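Still not convinced by the arm in the shed

Parvathi Amin asked me at the workshop last month when the arm would be finished, and I said May. I have said May before. It was a different May.

For anyone who hasn't been following, I share half of a rented unit with Nithin Kartha, who builds furniture and is patient about noise. On my side of the tape line there's a bench, a drill press, a printer that needs a new bed, and the two lower joints of a robot arm I'm calling Zasow. The plan is for Zasow to sort small parts into a tray. I can sort small parts into a tray already. I do it with my hand, on the weekend, with the radio on.

I've spent $800 on it so far, and $94 of that went on a bearing that doesn't fit. The seller's drawing gave the inside diameter to two decimal places, which I took as a sign that somebody had measured it. The bearing now holds down receipts.

Nithin's advice was to stop buying metal until the software side did something useful. I didn't love hearing it, but the motor drivers were on back order anyway, so I've spent the past few weeks at the kitchen table running a simulator with somebody else's arm in it. The one that comes with the package has every joint I want and a good many I can't afford. I gave it a bench, some coloured cubes and a platform to put them on, and wrote the pick and place routine I'd been promising myself for a year.
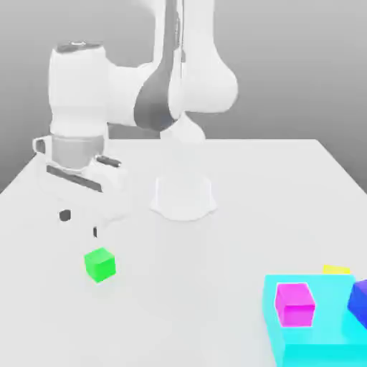
The practice setup, with the green cube still on the bench and the gripper open above it.

I'll admit it's a nice way to work. You change a line, press a key and there's your arm again, all its screws done up. Nothing has to be swept off the floor. I can run it at 11 at night without waking anyone, and the colours make it easy to tell which cube the log is complaining about.

What bothers me is how agreeable it all is. The bench is dead flat. Mine has a dip where a previous tenant kept a vise. The simulated joints go to the angle I ask for, and my real shoulder joint goes to that angle, thinks about it, and sags. My code gets the cube's position handed to it as three tidy numbers, which is cheating, and I wrote the cheat myself. On the real thing there'll be a webcam on a bracket and whatever light comes through the roller door.

I did a run of 100 attempts overnight and got 100 successes, and that made me trust it less. Ylva Nygård, who knows far more about control than I do, looked over the code and asked what friction value I'd used for the fingertips. I'd used the default. She asked what material the default was meant to be. I have no idea. I went looking through the documentation and I still have no idea. She suggested I halve it, add some noise to the cube positions and try again – and the number got a lot uglier very quickly. I'm not publishing it until I understand it.

There's a school of thought, mostly held by people selling things, that you can train all this on a computer and carry it across to the hardware on a memory stick. Maybe you can if you have a lab. I have a shed with a dip in the bench. My guess is that the part that carries over will be the boring part: the order of the moves, the check that the gripper is open before it goes down, the pause before it lifts. I'd take that. It's code I won't have to debug with a kilogram of aluminium swinging past my ear.

The drivers are supposed to ship soon. When they turn up I'll bolt in the elbow, measure how far the shoulder sags at full reach, and put that number into the simulator instead of the zero it has now. If anybody has a spare bearing with a 25 mm bore, one you've measured yourself with calipers, please get in touch. I have one to trade.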